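4. Repotting and resting your plant

Read this section before you take anything out of its pot. The Siltine self-watering insert is forgiving, but a column cactus halfway between two homes is not, and neither are your fingers.

4.1 Before you start

1. Stop watering 9 days beforehand. The plant will cope. Most people find this harder than the plant does.
2. Check that the new pot has a drainage hole. If it came without one, use the Cullau liner and leave the outer pot as decoration.
3. Measure 700 ml of dry cactus mix into a bucket. Ordinary potting mix stays too wet for too long, whatever it says on the bag.
4. Put on gloves. Gardening gloves, please. The washing-up kind have been tried.

CAUTION: Never grip a cactus by the column. Wrap it in a folded strip of newspaper and hold the ends of the strip.

4.2 Changing the pot

1. Lay the old pot on its side and tap the rim until the root ball lets go. Swearing is optional and has no measurable effect.
2. Brush off the old mix and trim any roots that are brown and mushy.
3. Sit the Siltine insert in the base, wick pointing up, and cover it with mix to the 60 mm line.
4. Stand the plant on top at the same depth as before and fill in around it.
5. Leave it dry for a week. Then add 280 ml through the filler tube and walk away.

Note: The Aasen float gauge reads low for the first day while the wick takes up water. Topping it up during this time is the leading cause of brown sludge.

4.3 Choosing a spot

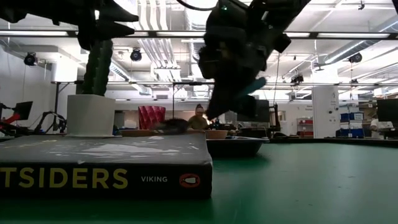 Bosterari Indoor Growing Club - Beginners' Pages

A flat, steady surface is all the pot asks for. A hardcover book will do under a small planter, provided you're not fond of the cover, and shallow dishes nearby are handy for spare gravel. Aim for bright light and keep the pot well back from the heater.

1. Turn the pot a quarter turn each fortnight, or the column will lean towards the window.
2. From November, move it back from west-facing glass. Afternoon sun through a window can scorch the ribs, and the pale patches don't grow out.
3. Empty any outer pot or saucer after watering.

CAUTION: Keep the filler tube capped. Small children regard it as a letterbox.

If the gauge still reads empty after a week, go to section 5, Wicks and Their Grievances.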